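Gripper Comparison Checklist, Front-Loader Station
Filled in by Chantal Gosselin, second read by Ghislain Doucette

Good morning, all, and thank you for your patience with my long comments again! Please go down the list before you switch on the Barov controller.
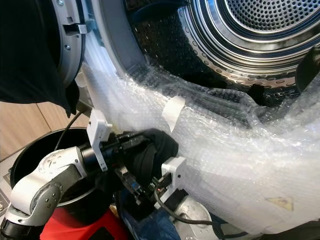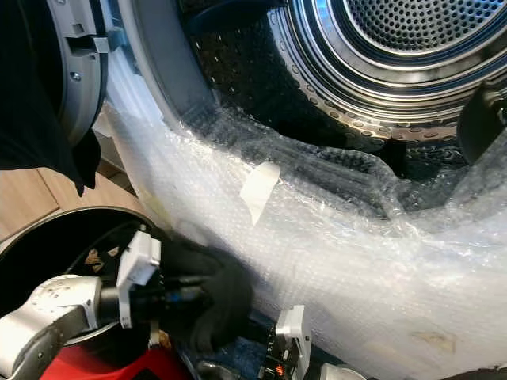
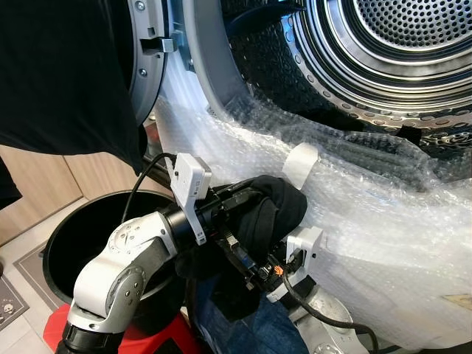

Dark cloth in the gripper at the machine opening, bubble wrap over the lower lip.

1. Padding covers the lower lip. OK. Push it down by hand first, it does like to bunch up.

2. Cables have slack at full reach. OK, with a comment: I'd still like them clipped closer to the arm, Ghislain, if you have a minute this week.

3. Finger brackets tight. OK. Checked 2 times, once before the Oradix set and once after.

4. Door stays open by itself. OK.

5. Grip force on the Zarka fingers set to 16. OK. They felt kinder on thin cloth than the Gill pair, though I'd want more runs before saying so out loud.

6. Cycle count written down. Zarka 831, Gill 1,444. The Gill pads are due for a change.

7. Stop button within reach. OK.

Next check in February.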